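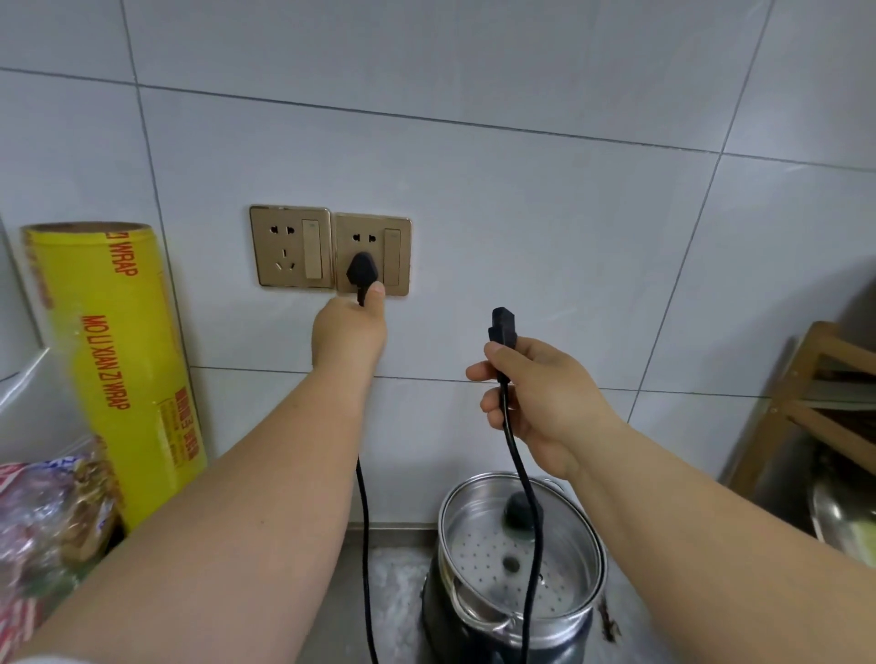 Ticket 843: Hot pot and steamer will not run at the same time

Print this page | E-mail this page

Status: open, again
Logged by: Nikia, kitchen counter
Category: power / dinner

Reported problem: With the steamer going, the green hot pot stays dead. Swap the plugs and the hot pot wakes up while the steamer sulks.

October, 6:10 pm. Checked the obvious. Each panel has its own rocker switch, and I had been flipping the one that belongs to the neighbor. Twenty minutes of my life. Hot pot now heats.

6:35 pm. Both on, everything on the circuit off. Reset the breaker. Label under the hot pot says 1,000 watts on high. Steamer also says 1,000. I can add, so that makes 2,000, and the landlord's note from Hernov says the counter circuit is fine with that. The counter circuit has not read the note.

6:50 pm. Unplugged the Wultix toaster oven in the hall, which shares the breaker and was keeping a bagel warm for no one. Both pots ran for ten minutes.

7:05 pm. Steamer dropped out again, breaker fine this time. Switched off at the wall, pulled the cord at the appliance end and pushed it back in until it seated.
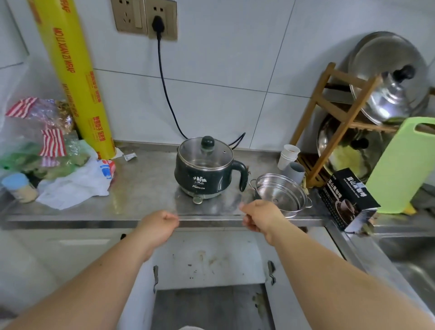
Held through a full batch of dumplings after that, so I am blaming a loose coupler for the second fault and the bagel for the first. Sepúlveda Electric wants a look at the breaker before they will agree with me. Until then: hot pot on low whenever the steamer is on, and hands off the hall outlet.

Recent tickets
Fridge light stays on (we think)
Range hood louder than the radio
Kettle trips hall breaker
Drawer under sink: duplicate, see all other drawers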